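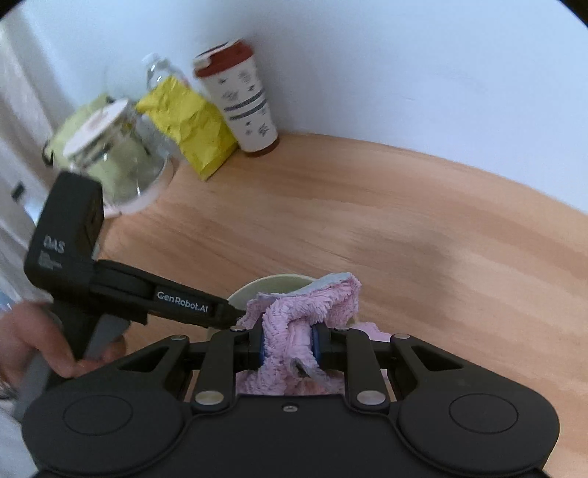

Mars, un peu avant six heures du soir

J'ai donc consacré mon après-midi aux chiffons. Le rose, celui à longs poils qui ressemble à un caniche mal réveillé, a encore fait l'objet d'un débat. Vija soutient qu'il sert à la vaisselle. Saulius le réserve à la poussière et le range avec les vieilles chaussettes, ce qui revient à l'enterrer. Moi je l'avais mis près du bol vert pâle, et le bol, j'y tiens.

La table en bois clair est à peu près présentable. J'ai frotté deux fois l'auréole de thé, elle est toujours là, nous vieillirons ensemble. Les boîtes contre le mur attendent leur tour depuis février. Vija voudrait des étiquettes. Elle a découpé le catalogue Asholm pour me montrer un modèle, avec une écriture penchée très sûre d'elle.

Saulius est passé vers la fin, a soulevé le chiffon, a demandé si c'était un bonnet. Puis il a parlé de sa chaudière pendant une demi-heure.

Demain, lessive. Le rose à part, je me méfie. La dernière fois, mes torchons blancs en sont sortis couleur jambon.

Racheter du savon noir.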